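Convenience retailer Pramum has extended its trial of a two-armed shelf-stocking robot at its Sernden training room by 11 weeks. The unit, supplied by integrator Verhoeven, handles snack tubes, bagged chips and small cups. Operators there no longer restock by hand during a session; their work is now supervision, fault logging and resets. 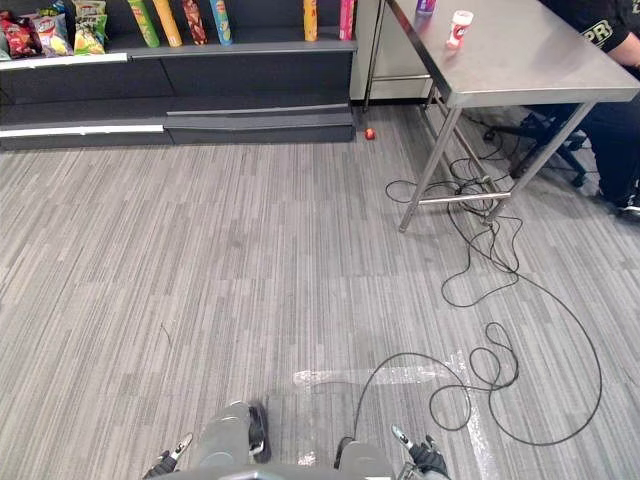 *Both grippers open above the carpet, with the snack shelving at upper left and the steel table at right.*

Under the revised roster, each shift of 14 staff supplies six people to the robot cell, who rotate between observing and recovery. Manual facing-up remains in place at the Grumska store, which serves as the comparison site. Operations lead Vichien Prasertsri said the change had cut bending and reaching, but had lengthened the periods staff spend seated and watching.

"Attention is the load now," Prasertsri said. "We've moved the breaks forward to suit." 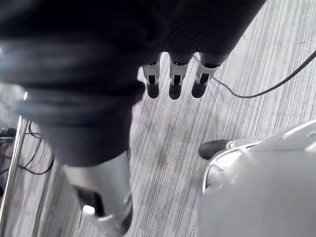 *Fingers of the robot hand over the striped carpet, pointing down.*

Verhoeven's log for May lists 719 pick attempts. Dropped items and tubes placed on their side are recorded as separate fault classes, and each requires an operator's initials before the cycle is restarted. Floor cabling is to be rerouted before the next phase.

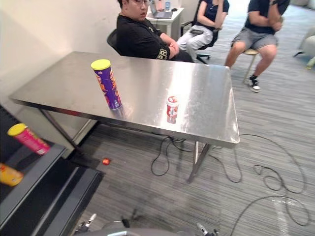 *A snack can and a small cup on the steel table, with three people seated behind it.*

Pramum said no positions would be removed during the trial. Staff who complete the recovery module will be reclassified as cell operators at the higher hourly rate, and labour hours at both sites will be reported at the end of the extension.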